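4.2 Dropout in the follow-up arm

Of 3,029 patients enrolled at Bielecka, 445 stopped answering our letters before May. The protocol calls this attrition, a word that saves everyone a phone call. We phoned anyway, up to 3 times each, and found most of them alive and busy.

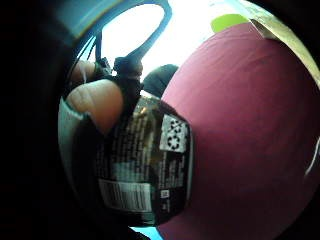
Figure 2. Dark bottle with printed label and barcode, beside a red object.

One reviewer replied that people who feel well seldom fill in forms, and asked us to rerun the survival curves without them. We did, and the curves barely moved.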